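分类：工单归档 > 网络与门禁 > 已关闭

本站使用 Cookie 以保持登录状态。继续浏览即表示您接受。 [接受] [管理偏好]

标题：Kallwood 三楼门禁每天下午掉线，刷卡无反应
提交人：Brayan Inga
优先级：中（提交时为“紧急”，系统自动降级，理由未知）

09:10 现象
三楼东侧的门禁读卡器每天下午掉线，过一阵自己恢复。掉线期间刷卡，读卡器亮红灯，不响，态度冷淡。楼下两台同型号的读卡器一切正常。目前大家的应对办法是敲门，离门最近的同事已经申请换座位。

09:40 一线回复
请重启设备。

09:52 提交人
重启过了。昨天重启过，前天也重启过。这台读卡器大概是全公司休息得最充分的一位。

10:30 一线回复
请确认固件版本，并清除浏览器缓存。

10:34 提交人
读卡器没有浏览器。缓存我还是清了，现在所有网站都要重新登录，门还是打不开。

11:15 转二线（Stadengate 运维）
已导出控制器日志。上个月共有 1,212 条“心跳超时”，全部来自这一台，全部在下午。早上和夜里一条都没有。排除服务器问题，排除账号问题。怀疑供电或者布线，也不排除读卡器有午睡习惯。

13:20 现场，第一次
Nurno 控制箱在吊顶里，开箱检查，电源输出正常，端子没有松。换了一根网线跳线，换完当场恢复，大家很高兴。14:05 又掉了，大家不那么高兴了。

14:30 现场，继续
用测线仪打了一遍，线长 70 米，没到上限，但有一对线的结果忽好忽坏。图纸上写这根线走西侧桥架，西侧桥架里没有它。图纸的修订栏写着“与现场一致”。
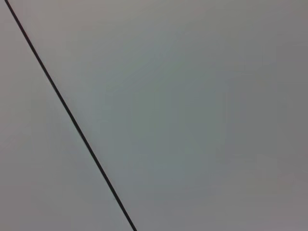 线到底走哪儿，这个问题花掉了整个下午剩下的时间。寻线仪从控制箱一路响到茶水间，在冰箱背后停住，再往前就没声了。顺带说一句，要是故障都能像一条细细的黑线斜穿过一片干干净净的灰色那么显眼，二线可以裁掉一半人。我们这根线没那么客气，它在吊顶里绕过风管，和一台空调的电源线捆在一起走了很长一段，扎带扎得非常用心。

16:10 分析
空调由 Um 楼控系统按时间表启动，下午开，傍晚停。压缩机一启动，那对线上的误码就往上跳，控制器等不到心跳，就把读卡器判为离线。空调停了，读卡器又活过来。把日志和楼控时间表并排放在一起，对得相当整齐，比我们两个部门之间任何一次会议都整齐。

16:25 提交人
所以是空调把门关了？

16:27 二线
从某种意义上说，是的。

16:50 临时措施
1. 请楼控把这台空调停一个下午，验证判断。
2. 验证期间三楼东侧会比较热，已发通知。
3. 已收到回复，内容均与温度有关，不在此转录。

次日 17:30 验证结果
空调停，读卡器整个下午没有掉线。重新开空调，过了 2 分钟，掉线。再停，恢复。重复了 3 次，结果一样。三楼东侧的同事要求我们不要再重复了。

处理
拆掉扎带，网线改走单独线槽，与电源线分开，换成屏蔽线，控制箱一端接地。茶水间冰箱后面多出来的那一圈线一并剪掉，至今没人承认是谁盘的。图纸已更新，修订栏仍旧写“与现场一致”，这次请相信它。

观察期
改线后，空调按原时间表运行，心跳超时为零。提交人确认刷卡正常，读卡器恢复了“嘀”的一声。

遗留问题
一、图纸上其余走西侧桥架的线是否真的在西侧桥架，待查，另开工单。
二、知识库里“门禁离线”条目的第一步还是清除浏览器缓存，已提请修改，目前状态：排队中。
三、换座位的同事不打算换回来。

状态：已关闭
关闭代码：用户操作问题（下拉菜单里没有“空调”这一项）

标签：门禁、布线、电磁干扰、离线

订阅“每周工单精选”，每周一封，可随时退订。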